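Notebook, back counter, 21/09/2020

Continuing from the last page, where I ran out of paper and also of patience.

The Tinora counter is still standing in for a kitchen, and it has started behaving like one. Things arrive on it and stay. The plan was to leave the layout alone for 14 days and write down what annoyed us. I'm well ahead of quota.

First, the odds and ends from the drawer. Wiesława's rule is that anything with no obvious use gets put on the wood, looked at, and either given a place or thrown out. She made the rule and then went to lunch, so I did the looking. First up was the frosted plastic piece that has been rolling around with the spoons since before the organizer came. Rolling is the wrong word for something with flat sides. Lurking, then.

I had it down as packing from the Stusell delivery. W. says it's an offcut from the drawer divider trial, which would put it back in November, and neither of us wrote anything down at the time, so this notebook has failed at its one job. Checked it against the divider sample anyway. The sample is clearer and has a much thinner wall. Asked Pawlak by email whether it's one of theirs. They answered very fast with a price list. 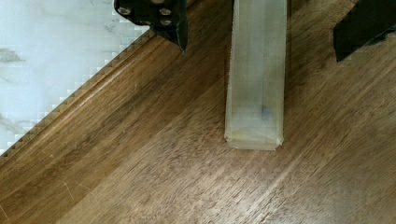 The mystery piece, squared-off end. Crease just above the tip, gray smudge near the bottom end, inside.

The smudge doesn't wipe off from the outside, for the good reason that it isn't on the outside. I tried anyway. A pipe cleaner might reach it. We don't own a pipe cleaner. Added to the shopping list under "cloths, lemon, fuses."

The yellow tint toward the end bothers me more. Old glue? Sun? Tea? Everything on this counter is tea in the long run. If it's glue, then W. is right about the divider trial, because we used Virnico on all of those and it did go yellow on the white samples by the window. I'd like that checked before I concede anything in ink.

Ruling for now: keep, in the drawer, in a bag with a question mark on it. W. says a bag with a question mark on it is how the last drawer filled up. Noted.

Next, the block. Small, pale, plain wood, no writing, no holes, sanded better than anything else we've made this year. I have seen it used as a doorstop, a spoon rest and a thing to hold during phone calls. It gets moved to make room and then moved back because the room looks wrong. Put it on the cutting board with the rest of the undecided and went to get a coffee, and when I came back I'd become fond of it.

While it sat there I went over the rest of the counter with the tape. Gap between the front edge and the organizer drawer when the drawer is fully out: 23 cm. That's too tight for the board if you set it straight, so everyone sets the board at an angle without thinking about it, me included. I've been straightening it out of principle and it's crooked again by the next coffee. I now think the crooked people have it right and the drawer is too deep.
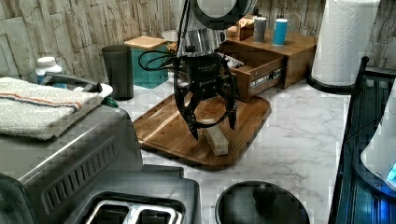 The drawer also doesn't like to go back in. It will go in if you lift the front a hair and push from the left, which is fine for the two of us and no use to anybody buying one. The label on the front is too small to read from where you'd stand at the toaster, so you pull the drawer to find out whether it's the drawer you want. A larger label would fix this. So would remembering, since there's not much to remember.

Canisters. The gray and the light blue stay on top of the organizer; they fit, the lids come off one-handed, and they're the right height for W. and for me. The teal one with the square wooden lid is nicer than both and lives at the back, where you have to reach over the board to get at it. Tried it up top. Looked wonderful, and I couldn't open it without taking it down again. Back it went.

The tall dark tumbler has no job. It was going to be for whisks. We have no whisks. Leave it, it's company for the canister.

Towel: on the toaster oven, again. I take it off, I hang it on the hook, I turn around, and it's folded on top of the oven with its stripes showing like it pays rent. The hook is on the far wall, 35 steps there and back if you're me and bad-tempered. The oven top is right by your hand. A hook closer in, then, or a rail on the end of the organizer, and the towel stays off the hot thing. This goes ahead of the label on the list.

The slot toaster can stay at the near corner for now. Crumbs go straight over the front edge and onto the floor, which at least keeps them off the marble pattern, where they're invisible until you put your sleeve down.

To do:
– bigger label
– plane the drawer runner, left side
– towel rail, ask Pawlak, brace for price list
– ask W. what the glue on the divider trial looked like before it yellowed
– pipe cleaner

W. back from lunch. Says the block is a spacer from the first organizer and we'll need it when the runner comes out. Put it in the drawer, next to the bag.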